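So the old Dell is on the dining table again, and it will probably be there until October is over. I said I'd have it done in a weekend. I say that every time!

Some background for anyone who missed the last couple of posts. I picked this machine up from Moreira, the surplus place out in Borkside that sells off office computers by the shelf-load. It was $80 and it came with a Quadro card already in it, so I felt like I'd robbed them. My plan was to turn it into a little workhorse for the back bedroom, where it would hold all our photos and music and maybe run a game or two from the era when I still had time for games.

Then I turned it on. It ran for twenty minutes and got so loud that my neighbor asked if I'd bought a new vacuum. I figured the thermal paste had given up years ago, and when I pulled the cooler off, yep, gray chalk. The stuff came away in flakes. I went through a whole stack of coffee filters and most of a bottle of rubbing alcohol (the 91 percent kind, don't bother with the weak one) before the top of the processor looked like metal again.

I love this part, by the way. Once the cooler is out you can finally see the middle of the board, all the little caps and the blue and black memory slots and the socket sitting there with its lever. I could poke around in there all evening, and I pretty much did. I got the dust out of the memory slots with a soft paintbrush, then went after the corner by the SATA ports, which had a felt blanket of the stuff. Gross. Very satisfying, though.

What slowed me down was the parts order. I wanted fresh paste and a quieter fan from Irnano, and the fan they sent had the wrong plug on it. Back it went. The second one is supposed to be right, but I've been checking the tracking page like a crazy person and it has been sitting in Bredden for days. Bredden is an hour away – I could have driven there and back on my lunch break, more or less.

In the meantime I've been sorting out the drive that was in my old machine. There are 746 photos in a folder called "misc," and 305 of them are the same beach trip. I'm not deleting any until there's a second copy somewhere, so that job is stuck too.
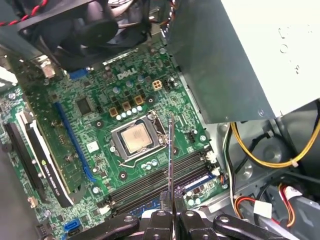

My other question is memory. I've got a few sticks in a drawer from a previous project and I'd like to try them before I spend any more money. If you've had luck mixing old sticks in one of these Dells, leave me a comment, and please tell me which slots you filled first, the blue or the black. I've read two forum threads and they flatly disagree with each other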